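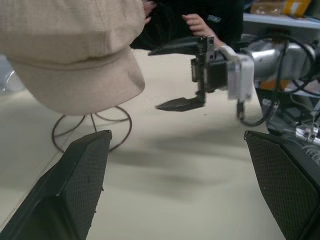
Two arms and a cap on its wire stand.

Budgeting for a Small Robot Arm Setup in the Home Workshop

4 min read

Most people who buy a pair of small arms plan for the arms and nothing else. Then the rest of the bill arrives over the next few months. I keep a bench setup for handling soft goods (caps, mostly, and some folded cloth), and these are the buying tips I give anyone who asks.

Start with the job
Write down the three or four items you want handled and put them on the table before you look at a catalog. Measure the widest and the thinnest. Check the jaw opening on the spec sheet against the widest one. A cap has a stiff brim and a soft crown, and a gripper that holds one well may crush the other. If the seller will take a sample of your item and send back a video, ask for it.

Set the total first
My ceiling was $2200 for everything on the bench, not counting the computer I already had. Split the money before you order. I put 30 percent aside for parts that don't come in the box: brackets, cables, clamps, finger pads and a spare power supply. I used nearly all of it.

Finger pads wear out
Textured pads grip cloth better than smooth ones, but the edges chip and nick. Budget for them the way you budget for sandpaper. I buy them in sets of 4. Small nicks near the edge don't bother me. When cloth starts catching, I change the pad.

Look at where the cables go
Cable on the outside of an arm is cheaper and easy to replace. It also hangs in loops, and a hanging loop will find the brim of a cap or the leg of a stand. Buy a pack of reusable ties with the arm. Leave enough slack at the wrist for the full turn, then tie down the rest. Move the arm by hand through its whole range with the power off before you trim anything.

Stands and holders
Don't overspend here. A bent wire stand holds a cap up well enough, and you can make one from heavy wire in ten minutes. Wire stands slide, so put a bit of rubber underneath if yours moves around. I looked at molded stands from Görtz and couldn't see what the extra money bought for a bench like mine.

Surface and light
A plain light surface makes it easy to see the item and the fingers. Matte is better than gloss. Two lamps placed apart soften the shadows under the brim. Mine cost less than one set of pads.

Room for your hands
You will be reaching in a lot to reset things. Plan the mounting so that you can get at the items from one side without leaning over an arm, and put the stop button on that side. Allow a shelf nearby for packages and spares.

Used or new
Used arms are fine if the joints have no play and the seller will run one in front of you. I paid $200 less for my second arm, a used Gorum, and spent part of the saving on a new bracket. Ask whether the mounting plates are included. They often aren't.

When to buy
If you can wait, November is when the Imia shop clears its older grippers. Order the cables at the same time and pay shipping once.

Comments (3)

Igor Slanina
Good point on the mounting plates. Mine came without any and the hole spacing matched nothing I had. Two weeks lost.

Lutz Gerlach
Do you use the same pads for cloth and hard parts? I have been swapping and it's a nuisance.

bench_nimau
I'd set aside more than 30 percent if it's your first one. You will buy the wrong connectors at least once.

Related
Labeling Cables So You Can Read Them Later
Clamps Worth Paying For
How to Bend Wire Stands by Hand
Picking a Power Strip for the Workbench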